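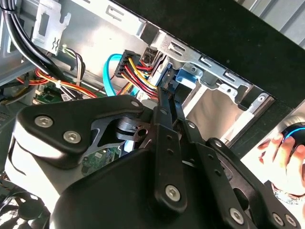 Side panel off, blue drive tray tab in view.

Best way to get 15 years of family photos off old hard drives and into some kind of order?

Asked by Nurhan Saraç, June 2015

Hi all! I've finally decided this is the year I sort out our family pictures and I'm so excited to get going. We've had digital cameras since before my oldest could walk, and every time we got a new computer the old one went in the closet with everything still on it. There are two towers in there, plus a shoebox of memory cards and a laptop with a cracked hinge.

What I want in the end is one folder tree that makes sense, and then a printed book for my mother. She's never going to look at a screen. My trouble is that I don't know where to start. Do I copy everything first and sort later, or sort as I go? A lot of it is the same pictures saved two or three times under different names. And do you sort by year or by event? My sister does it by person and I can't see how that works when there are six people in a picture.

I'm on Windows 7 if it matters. Thanks so much in advance!

3 answers

Tülin Dönmez
Oh, you're going to love this project! I did ours in January and I still open the folders just to look at them.

Copy first, sort later. Buy one good-sized external drive and make a folder on it called INBOX. Inside that, one folder for each place the pictures came from (tower 1, tower 2, laptop, each card). Copy everything over and don't rename or delete a single thing yet. If the old towers still boot you can plug the external straight in. If one doesn't, take the drive out and use a USB adapter. Check whether yours is the wide flat ribbon kind of connector or the thin kind before you order, I bought the wrong one and had to wait another week. Shut down and unplug before you open anything up.

Then make a second copy of INBOX somewhere else, before you touch it. My brother-in-law has ours in his desk.

For duplicates, run a duplicate finder that compares the files themselves and not the names. Mine found more than 1,000 and it felt wonderful to see them go. Look through the list before you click delete, though. A small version and a full-size version of the same picture won't match, so you'll still have some of those to weed out by eye. Keep the big one.

As for year or event, do both. Year on the outside, then month and a couple of words:

2009
2009-07 Lake with cousins
2009-10 Pumpkin farm

Put the number first and they line up all by themselves. For people, use tags, and only for the ones you'll really want to search for. I tagged grandparents and babies and left it at that.

Watch out for cameras that had the date set wrong. We have an entire Thanksgiving that claims to be from the year 2000. Go by haircuts!

Have fun with it, and do post again when the book is done.
14 people found this helpful

Arben Kneževič
just use the cloud, its 2015
1 person found this helpful

Charoen Phromma
Agree with pretty much all of what Tülin said. I'll add a bit on the book part, which is my favorite part.

Pick the pictures for the book while you're sorting. Make a folder called BOOK and every time something makes you smile, drop a copy in there. If you wait until the end you'll be tired of looking and you'll choose badly. I ended up with far too many and cut it down to 57 for a book for my dad, mostly one or two to a page. He likes them large. My first try had seven on a page and he needed his magnifying glass.

Older people enjoy captions more than you'd think. Names, place, year. Get your mother to help with those if it isn't a surprise, because she'll know who the lady in the green coat is and you won't. I got the best stories of my life out of two afternoons doing this at the kitchen table.

Also check the early pictures at print size before you fall in love with them. Some of our first camera's files are tiny and go soft past the size of a postcard. They still look great four to a page with a white border.

As for the shoebox of cards, copy those before the towers. They're easy to lose and quick to do, and you get to see pictures on the very first evening, which keeps you going!

Comments (2)

Nurhan Saraç: Thank you both!! Ordering the external drive tonight. I love the BOOK folder idea.

Lleucu Bellis: Following this, I have the same closet. Does the month thing work for scanned prints when you only know the season?

Shares: 7

Contact us | Copyright 2015 Natamell Community Help | Back to top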